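**Llanos wallcovering, Chocolate colourway**

Non-woven, paste-the-wall. Supplied by Altley. Stock code 79.

Llanos is a large-scale tropical floral on a dark brown ground. It is printed in matt water-based inks on a non-woven base, and can be hung directly on sound, lined plaster. The design was drawn by Abelardo Agudelo for the Kavitz range and is printed to order at our Skivville works. Orders placed before 3 pm go into the next print run.

The repeat is a straight match. Check the batch number on every label before cutting, and do not mix batches on one wall. Rolls from different batches may differ slightly in the depth of the brown, which shows most at the seams in side light. 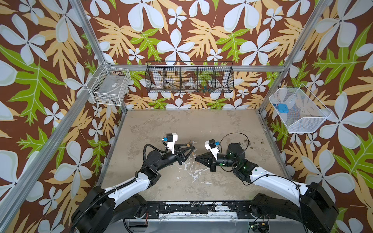
*Llanos in Chocolate, hung on three adjoining walls.*

**Preparation**

Strip old coverings back to the plaster. Fill, sand and dust down. New plaster must be fully dry and sealed with thinned matt emulsion. Over a pale wall, run a strip of dark brown emulsion behind each planned seam, 300 mm wide. Gloss-painted surfaces need keying with medium paper and a coat of primer.

**Hanging**

Apply ready-mixed paste to the wall with a short-pile roller, slightly wider than one drop. Hang from the top, leaving an overlap at ceiling and skirting for trimming. Smooth from the centre outwards with a soft brush. Do not use a seam roller on this product: it polishes the matt surface and the marks are permanent. Wipe off stray paste at once with a damp sponge.

At internal corners, cut the drop so that it turns onto the next wall by 13 mm, then hang the offcut over the turn to a fresh plumb line. A small loss of pattern in the corner is normal with a motif of this size.

**Care**

Spongeable. Dust with a dry cloth. Solvents, bleach and cream cleaners will lift the ink.

**Limits of use**

Not suitable for shower areas, or behind hobs without a glass panel. Fixings may be drilled through the covering once the paste has dried; cut a small cross with a sharp blade first so the bit does not snag.

**Samples and returns**

Cut samples are taken from current stock and may not match a later batch. Unopened rolls can be returned to Altley with the label intact. Cut or pasted lengths cannot be accepted.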